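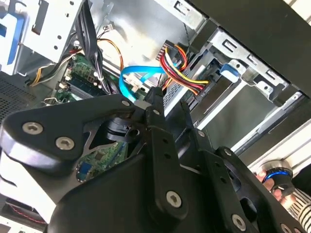 4. Setting Up a Match on the Noliritz Scoreboard Controller

This section covers soccer matches played in two halves. For indoor formats with stopped time, see Section 6. The controller must already be paired with the display board as described in Section 3.

4.1 Before you start

Switch on the display board first, then the controller. The controller runs a lamp check and shows READY when it has found the board. If it shows NO LINK, go back to Section 3.4.

You will need the operator PIN, the length of each half, and the team names as they should appear on the board. Names longer than 12 characters are shortened on the Ostota panel and scroll on the Lunau panel.

4.2 Creating the match

1. Press MENU and select New Match.
2. Select Soccer, then Two Halves.
3. Enter the length of each half in minutes. The factory setting is 45. Youth leagues often use shorter halves; any whole number from 5 to 60 is accepted.
4. Enter the home team name and press OK. Repeat for the away team.
5. Select the clock direction. Count Up is the usual choice for soccer.
6. Set the halftime interval. The board shows this as a countdown.
7. Press SAVE. The board clears to 0–0 and the clock shows 00:00.

Note: A saved match can be opened again from the Match List. The controller stores 36 matches. When the list is full, the oldest finished match is overwritten. Matches that have not been played are kept.

4.3 Running the clock

1. Press START at the kickoff whistle.
2. Leave the clock running during injuries and substitutions. The STOP key is locked during a half unless Stopped Time is turned on in the match options.
3. When the fourth official signals added time, press ADD, enter the minutes, and press OK. The figure appears to the right of the clock.
4. Press END HALF at the whistle. The halftime countdown begins at once.
5. Press START again for the second half. The clock resumes from the full length of the first half and does not carry over added time.

Caution: Do not press NEW during a match. The controller asks for confirmation, but once you confirm, the running clock is lost and has to be set by hand (see 4.5).

4.4 Goals and corrections

Press HOME + or AWAY + once per goal. The board flashes for five seconds and then returns to the normal display. To remove a goal, hold the matching minus key for 2 seconds. A short press has no effect.

If a goal is disallowed while the board is still flashing, wait for the flashing to end before making the correction — keys pressed during the flash are ignored.

4.5 Setting the clock by hand

1. Hold CLOCK until the minutes blink.
2. Enter the minutes and seconds from the referee's watch.
3. Press START to resume. The score is not affected.

4.6 Error messages

E-07: Display board lost power. The controller keeps the time and updates the board when power returns.
E-11: Battery low. Connect the charger. The match can continue.
E-112: Match file damaged. Create a new match and enter the score and time by hand.

Continue with Section 5 for extra time and penalty shootouts.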